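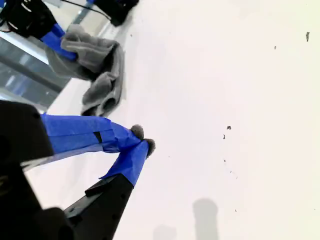
Last edited in February

We moved to Ekside last fall and the water here is hard. A few notes on what that does to laundry, mostly towels.

First thing I noticed was stiffness. Minerals stay in the fabric after the rinse, and so does detergent that never dissolved. More detergent makes it worse.

The test strip for our tap read 300. At the old place in Skollow it was 195, and I never had to think about it. 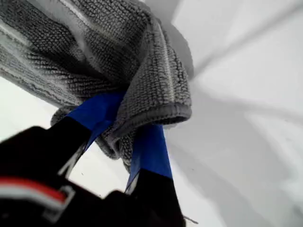
Does fabric softener fix stiff towels?
Softener coats the fibers, so they feel better but soak up less. I quit using it on anything meant to dry something.

What I do now is 2 rinses and less soap – half of what the cap says. Once a month the towels get a hot wash with washing soda and no detergent.
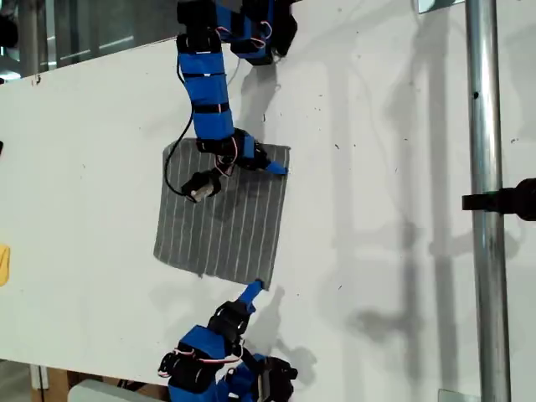 Microfiber gets its own load, warm water, low heat in the dryer. Cotton lint sticks to it and is a pain to pick out.

A whole-house softener was quoted at 4000 installed. We rent, so that's out. I'll post again after I try the powder from Prurholm.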